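Training a Needle Grasp Classifier from Wrist Camera Clips
Posted 20 Jun 2021 in Tutorials

A few people wrote in after my last post asking how I label the grasp data, so I'm going to go through the whole thing, start to finish. It's a small method and it runs on an ordinary desktop. What you get at the end is a little network that looks at one wrist camera still and tells you whether the jaws have the needle, don't have it, or have it badly. I use it to sort through suturing runs on a practice pad before I train anything bigger on them, and it saves me a silly amount of time.

What you need: a folder of runs with the wrist view saved, Python, a labeling tool (I use Tiltar, but anything that lets you tap a key and move on will do), and an afternoon with some good music.

Step one – pull your stills

Don't grab every single one! Neighboring stills look nearly the same and your network will just memorize them. I take 2 per second and throw away the stretch at the start of each run where the arm is still getting to the pad. From my 40 runs I kept 1,000 stills, picked so that no one run takes over the set. Split them by run, too. If stills from the same run land in both your training set and your test set, your score will look great and mean nothing. I did that the first time around and was very proud of myself for a whole evening.

Step two – write your rules down before you label

Mine fit on an index card. "Held" means you can see the needle coming out from between the jaws. "Not held" means you can't see it in the jaws and there's a good view of them. "Bad hold" means the needle is in there but gripped right at the point or right at the thread end. Anything else goes in a fourth pile called "unsure," which I leave out of training. Please don't skip that pile. I used to force a guess and the network learned my guesses.

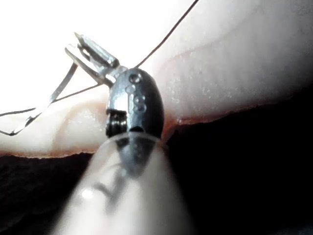 The thread is what trips people up when they start labeling. It's thin and dark, it goes all over the place, and your eye wants to follow it and call whatever it touches a needle. My rule is to find the jaws first, then look for something shiny and curved coming out of them. With a still like this one you get a bright arc running down to the left from the jaws and a fine dark line crossing just above its lower curve, so you've got both to compare. The arc is your needle, and the dark line doesn't count toward the label at all. I'd tap "held" and move on to the next.

Step three – crop, but not too tight

My first crops were a small box right on the jaws, and they did poorly on bad holds. Makes sense when you think about it: to know where along the needle the grip is, you need to see a good bit of the needle. Marcelino Queiroz talked me into making the box much wider and he was right (I still owe him a coffee). Go wide enough that a whole needle would fit on either side of the jaws, then shrink the crop down to whatever size your network takes.

Step four – mess with the brightness

Pads are pale and the lights are strong, so parts of the pad can wash out to almost white. I shift brightness and contrast at random during training, and I do it pretty hard. Small rotations are fine. I don't flip the stills left to right, but that's a habit of mine more than a finding, so try it both ways if you're curious.

Step five – train and check

Start from a pretrained network, freeze most of it for the first 5 passes, then let it all loose at a lower learning rate. Mine settles down pretty quickly after that. Then look at the mistakes by eye, every one of them. I sort mine by how sure the network was, with the most confident wrong answers on top. A good share of those turn out to be my own labeling slips, so I fix them, train again, and only then look at the test runs.

I keep my scripts in a folder called Wumell, and I'll put up a cleaned-up copy in September once I've pulled out all the file paths that only work on my machine. If you get stuck before then, leave a comment and tell me what your pad and lighting are like.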